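**How long is the Calloway reader on village lending?**

It has 159 pages and two maps.

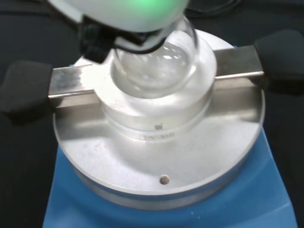 Loans in the Jalholm chapters are mostly seed and cattle, repaid at harvest. Students ask whether "capital" covers tools as well. It does: a plow counts, and so does a clear glass flask with a round bottom.

**Is the index included?**

Yes, in the print edition. 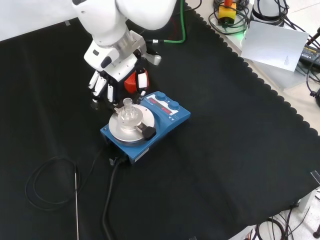 Corinne Begay writes that chapter 4 should be read first, as the terms for debt and gift are defined there.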